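Bedside lamp

A bedside lamp is a small lamp kept within arm's reach of a bed, most often on a nightstand, and meant for reading, for winding down, and for finding one's slippers at an unkind hour. It is among the humblest pieces of bedroom furniture and, for a great many people, the last thing they touch at night.

The usual form has a weighted foot, a slender stem and a fabric shade. A white or cream shade spreads a generous glow over the wall and headboard, while a darker one keeps the light close to the pillow and sends most of it up and down. Shades are commonly drum-shaped or gently tapered, and their lower rim should sit near the reader's chin when that reader is propped up against the pillows.

Switches vary a good deal, and people grow very fond of the kind they were raised with. Some lamps have a rotary knob or a pull chain under the shade, others a switch along the cord, and the Gellow, a plain table model sold by the housewares firm Yüksel, has a push button in its foot. Anyone who has groped for a knob in the dark, knocking over a glass of water on the way, will understand the appeal.

The nightstand itself ought to be level with the top of the mattress or a touch above it, with room left over for tissues, a book and perhaps a pair of glasses. Beside a window, a lit lamp turns the evening glass into a sort of mirror, and many households draw the blinds for that reason once October comes around.

The bedside after dark
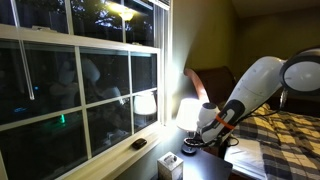
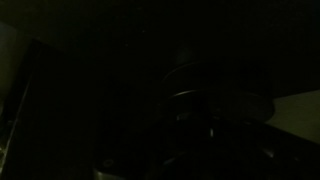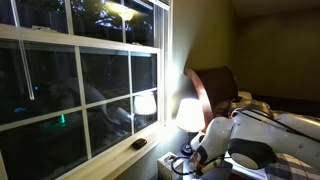
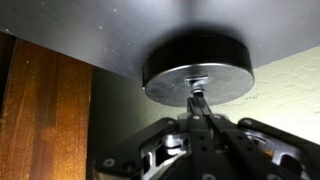 Bülent Bilgin remarks that he would put the bulb before the shade, having slept better from the week he changed to a warm, dim one, and that he still keeps a brighter lamp across the room for folding laundry.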